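Sprechernotizen: Greifplanung mit zwei Armen in der Simulation
Stand: 3. Juni 2023

Folie 1, Einstieg
Kurz halten. Thema ist die Software zwischen Kamerabild und Gelenkbefehl. Hardware nur auf Nachfrage.

Folie 2, Aufbau
Drei Prozesse: Wahrnehmung, Planer (Julell), Regler (Cevitz). Sie tauschen Nachrichten mit Zeitstempel aus. Der Regler läuft mit 400 Hz, der Planer deutlich langsamer. Deshalb schickt Julell immer ein Stück Bahn im Voraus und nie einzelne Punkte. Fällt der Planer aus, fährt Cevitz das Stück zu Ende und hält dann die Position.

Folie 3, Wahrnehmung
Objekte auf dem Tisch werden segmentiert, dann wird die Lage geschätzt. Schwierig wird es, wenn die Hand das Objekt teilweise verdeckt. Lösung: letzte sichere Lage behalten, Unsicherheit mit der Zeit wachsen lassen. Ab dem Schwellwert bricht der Griff ab.
Glänzende Metallflächen erwähnen, dort wird die Kontur unruhig.

Folie 4, Planung
Beide Arme in einem gemeinsamen Konfigurationsraum. Auch der Arm, der gerade nichts zu tun hat, wird als bewegliches Hindernis geführt. Die Finger plant Julell getrennt: erst Handgelenk an die Vorgreifpose, dann Finger schließen. Hier langsam sprechen, dazu kommen meistens Fragen.

Folie 5, Auswertung
3.920 Durchläufe in der Simulation, verteilt auf 6 Szenentypen. Obst, Gemüse und Geschirr werden jedes Mal neu platziert. Die Ablaufsteuerung heißt Latov und speichert den Zufallsstartwert mit, damit sich jeder Fehlgriff genau so wieder abspielen lässt.
Häufigster Fehler: Fingerkontakt vor Erreichen der Vorgreifpose.

Folie 6, Werkzeug
Ahmadpour ist der Log-Betrachter. Falls das Netz im Saal geht, live zeigen, sonst Standbild. Auf die Zeitachse unten hinweisen.

Folie 7, Ausblick
Übertragung auf den echten Aufbau ab Oktober. Keine Zahlen versprechen.

Letzte Folie, bleibt während der Fragen stehen

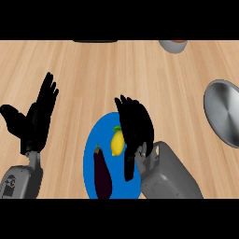
Warum plant Julell die Finger getrennt vom Arm?
Weil der Suchraum sonst zu groß wird und die Planung nicht rechtzeitig fertig ist. Der Arm braucht eine kollisionsfreie Bahn, die Finger nur eine passende Schließbewegung am Ende davon.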